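접수 구분: 무선 연결 불량
상태: 종결(재발 시 재접수)
접수 부서: Gillstead 입주 지원 창구
담당: 네트워크 지원

## 증상

거실에서는 와이파이가 정상인데 안쪽 방 노트북에서 화상회의가 자주 끊긴다고 접수됨. 신호 표시는 두 칸에서 세 칸 사이를 오가고, 끊길 때는 연결 상태가 "인터넷 없음"으로 바뀌었다가 저절로 돌아온다고 함. 휴대폰도 같은 방에서 동영상이 멈춘 적이 있으나 노트북만큼 잦지는 않음. 4월 들어 시작된 증상이고 그 전에는 문제가 없었다고 함.

## 환경

- 공유기: Trundus 가정용 듀얼밴드, 현관 쪽 통신함 안에 설치
- 중계기: Yeom 벽면 콘센트형, 거실과 안쪽 방 사이 복도
- 노트북: 회사 지급품, 사내 VPN 사용
- 기타: 무선 프린터, TV, 휴대폰

## 1차 확인 (오전 10시, 전화)

공유기 전원을 뺐다가 다시 꽂도록 안내. 재부팅 직후에는 괜찮았으나 점심 전에 다시 끊김. 공유기 옆에서 랜선으로 직접 연결했을 때는 VPN을 켠 상태에서도 끊김이 없었음. 회선과 VPN은 일단 제외하고 무선 구간을 보기로 함.

공유기 관리 화면에서 확인한 내용은 다음과 같음.

```
2.4GHz 채널 자동 (현재 6)
5GHz 채널 자동 (DFS 포함)
SSID 두 대역 이름 동일
펌웨어 업데이트 대기 중
```

시스템 기록에 5GHz 채널이 바뀐 기록이 반복해서 남아 있음. 시각을 대조해 보니 회의가 끊겼다는 시각과 대체로 맞음. 레이더 감지로 채널을 옮긴 것으로 보이나 기록에 사유가 따로 적혀 있지 않아 단정하지 않음.

## 2차 확인 (방문)

측정 앱으로 거실, 복도, 안쪽 방 순서로 신호를 측정. 복도까지는 양호하고 안쪽 방 문을 닫으면 크게 떨어짐. 중계기가 꽂힌 콘센트는 냉장고 바로 뒤쪽 벽이었음. 중계기 표시등은 주황색으로, 설명서 기준 공유기와의 연결이 약하다는 뜻임.

중계기를 복도 입구 쪽 콘센트로 옮기자 표시등이 녹색으로 바뀜. 다만 그 자리에서는 안쪽 방까지 신호가 충분하지 않아, 공유기를 통신함 밖으로 꺼내는 방법을 같이 검토함. 통신함은 문이 금속이라 닫아 두면 손실이 큼. 후보 위치는 거실 벽 쪽 회색 수납장. 벽면 랜 단자가 가까워 새로 배선할 필요가 없음. 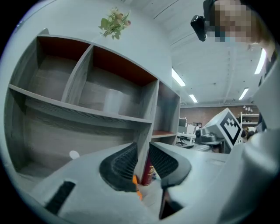
공유기 이전 후보 위치, 거실 수납장

칸 안쪽에 넣으면 뒤판과 옆판에 막히므로 윗면에 두는 것으로 안내함. 통신함에서 거실 단자로 가는 선은 이미 들어와 있었고 단자 쪽 접속 불량도 없었음. 수납장 뒤로 선을 내릴 때 꺾이지 않도록 여유를 두고 고정.

## 조치 내용

1. 공유기 펌웨어 업데이트 후 재부팅
2. 공유기를 수납장 윗면으로 이전, 벽면 랜 단자에 연결
3. 5GHz 채널을 자동에서 DFS 제외 대역으로 고정
4. 2.4GHz와 5GHz의 SSID를 분리하고 노트북은 5GHz에만 등록
5. 노트북 무선 어댑터의 절전 옵션 해제
6. 중계기는 당분간 빼 두고 결과 확인

5번은 회사 보안 정책으로 설정이 잠겨 있어 사용자가 사내 전산팀에 요청함. 당일 저녁 해제되었다고 회신받음.

## 경과

이전 직후 안쪽 방에서 문을 닫고 측정했을 때 신호는 안정 범위였음. 사용자가 업무용 회의를 평소대로 진행하면서 7일간 지켜보기로 함. 그 기간 동안 끊김은 거의 2분가량 한 번 있었고, 해당 시각에 건물 전체 회선 점검이 있었음. 공유기 기록에 채널 변경은 더 남지 않음.

## 추가 문의

프린터가 SSID 분리 후 검색되지 않는다고 재문의. 해당 프린터는 2.4GHz만 지원하므로 2.4GHz SSID로 다시 등록하도록 안내했고 출력 정상 확인. 노트북과 프린터가 서로 다른 대역에 있어도 같은 공유기 아래면 출력에는 문제가 없음. 게스트 네트워크에 등록하면 안 보일 수 있으니 주의.

중계기를 다시 써도 되는지 문의가 있어, 현재 신호로는 필요 없다고 답변함. 나중에 베란다 쪽에서 쓸 일이 생기면 복도 입구 콘센트에 꽂고 표시등이 녹색인지 먼저 확인할 것.

중계기 초기화 방법은 별도 메일로 발송함.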